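Sullholm Parents Board > Home and Garage > Storage bins for toys: what has held up?

burine_mom
Posted 5/3/24
We are redoing the playroom closet in May and I want to stop buying bins twice. Right now we have a mix of fabric cubes, clear tubs with lids and some cardboard boxes. The fabric cubes sag. The lids on the clear tubs crack at the corners. I have 70 inches of wall and two kids, ages two and five. What are people using that lasted more than a year?

gravelroad
Shallow and open, no lids. Kids don't put lids back on, and deep tubs get dumped out to find the one thing at the bottom. We switched to shallow gray ones and cleanup takes half as long.
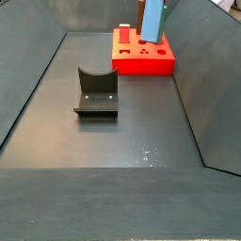
The Hermans shelf units take them if you pull out every other shelf. I paid 26 dollars for a set at the Zudley store by the highway. They wipe clean with dish soap. Two of mine have been used as sleds and are fine.

tincup4
Disagree on no lids. We have a dog. Anything open at floor level gets chewed, and I have thrown out more toy animals than I want to think about. Latching tubs on the bottom two shelves, open bins above that.

gravelroad
Fair if you have a dog. We don't.

oldmaple
How deep is your closet? That matters more than the brand. Ours is 23 inches and the bins we bought first were too long, so the door wouldn't close. Measure with the door trim included.

burine_mom
It's 26 at the top and a little less at the bottom where the baseboard is. Thanks, I would have missed that.

tincup4
Also decide what you're keeping before you buy anything. We got rid of nearly 100 things before we bought a single bin and ended up needing one shelf unit instead of two.

pocketlint
I'd go further and say skip the bins for puzzles and sorters. Pieces end up in with the blocks and then the puzzle is useless. We stand the boards up in a dish rack and put the loose pieces in zip bags with a number written on the bag and the same number on the back of the board. Foam ones are the worst for this because they're light and the kids carry them all over the house.
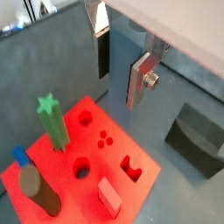

Red foam shape sorter, four holes

If a board is missing more than two pieces it goes out. I used to save them in case the piece showed up. The piece did not show up.

oldmaple
The bags don't work for us. My youngest can't open them, so she asks me every time. We use small mesh pouches with a zipper, same numbering idea.

pocketlint
For me the asking is the point. One puzzle comes down at a time.

oldmaple
I guess it depends on how much you want to get up.

gravelroad
Back to the bins. One thing to check is the rim. If it's rolled, a kid can get a grip on it and pull it off the shelf alone. The flat rims are harder for small hands and you end up carrying everything.

burine_mom
OK. Plan for now is open shallow bins up top, two latching ones at floor level since my sister brings her dog over, and the dish rack for puzzles. Does the Zudley in Burine carry the same bins or only the one by the highway?

gravelroad
Only the highway one had them when I went. Call first.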